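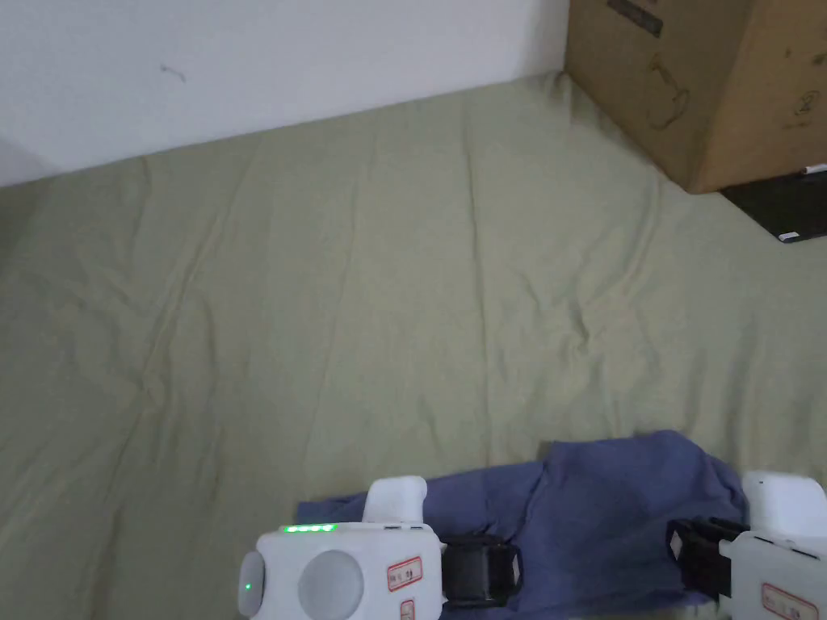
Home – Kitchen – Laundry – Workshop – Search

Cloth Folding With the Handheld Gripper: Tips for Cleaner Takes

Quick notes from the Kuda folding job. Mostly for whoever picks up the grippers next. Will tidy up later, probably.

Before you start

Pull the sheet flat-ish. Doesn't need to be ironed. A few wrinkles are fine and honestly we want them, a learner that has only seen a smooth bed is useless on a real one. But no big lumps under the cloth you're folding.

Dark cloth on a pale sheet. Navy on light green works great. Gray on gray, forget it – you'll squint at the playback and so will everybody else.

Leave some stuff around the edges. A box, a book, whatever. Swap it every so often. Just keep it out of elbow range.

Check the lights on the gripper BEFORE you pick up the cloth. Green strip on top edge, green dot on the end cap. If the strip is off, stop. I lost a whole evening in March to a strip I didn't look at.

Wipe the jaw pads. Lint builds up in the ribs, then thin cotton slides right out. Old toothbrush, dry. No spray cleaner.

Starting the cloth

Drop it, don't place it. Hold it at chest height over the sheet and let go. Placed cloth all looks the same after a while.

If it lands in a total knot, keep it. Those are the takes Inholm keeps asking for.

Every 12 takes change the cloth. T-shirt, dish towel, pillowcase, back to T-shirt. Write the swap in the log, time of day too.

The grab

Jaws either side of the fold, wide open, then close slow. Slow means slow. Fast closes look fine to you but the fingers jump between one picture and the next and the learner gets nothing from the part that matters.

Pinch a ridge, not a flat bit. No ridge? Push the cloth with one pad till there is one. Leave the push in, its part of the job.

Thick seams: come at them from the side.

Missed the grab? Try again in the same take. Up to 2 retries, then let it go and end it. Recoveries are worth having. Flailing isnt.

Don't use your other hand to help. Ever. Not even to flick a sleeve.

Keep your head pointed at the work. If you're wearing the head camera and you look at the clock, so does the take.

Folding

Same order each time for the same item. Shirts: sleeves in, then sides, then bottom up. Towels: half, half, thirds. If you like a different order, fine, but do a full set that way and say so in the log.

Let go clean. Open the jaws all the way and lift straight up before you move off. Dragging the top layer with you is the most common bad ending.

Wait a beat at the end. Then stop.

After

Takes should run 23 seconds or so for a towel. Shirts longer. Way under that and you're rushing.

Name the bad ones right away, "drop", "hand", "light". You will not remember tomorrow.

Target for the set is 800. Don't try and do it in one week, your wrists will hate you. Swap hands on the heavy gripper, shake out, drink something.

Charge both units overnight on the Kivcombe shelf. Not on the bed.

– Vilho Salminen

Recent on this site

Getting lint out of rubber pads
Which dish towels hold a fold
Labeling storage boxes so you can read them later
Sore wrists: grip changes that helped
Log sheet for folding takes (printable)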